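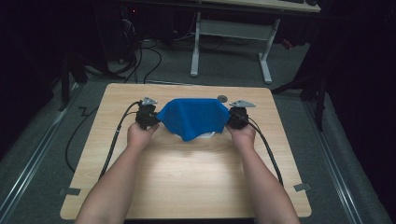
Blue cloth on a light wood-grain tabletop.

Vanow Reusable Cloth Set, Pack of 10
Reviewed September 22, 2020

The Plonddale Household Advice Service evaluates goods for domestic use and publishes its findings free of charge. The Vanow set was bought at the full retail price, and the manufacturer was not told of the test.

The cloths are sold for drying dishes, wiping surfaces and covering food. Each was washed before first use, in line with the care label, and then laundered 80 times at the warm setting. Color loss was slight. The hems held on all but 2 cloths, where stitching came away at one corner. Shrinkage was even and did not affect use.

Absorbency was poor at first and improved after the third wash. Glassware dried with new cloths showed lint – a common fault in this price range – and buyers should expect to wash the set several times before using it on stemware. The Ochoa cloths tested in April left less lint but wore thin sooner.

Packaging consists of a single paper band. Care instructions are printed in very small type and omit any advice on ironing. An inquiry sent to the distributor, Tullitz, was answered in 3 working days.

The set is recommended for general kitchen use. Households that mainly dry glassware may prefer the Ochoa product.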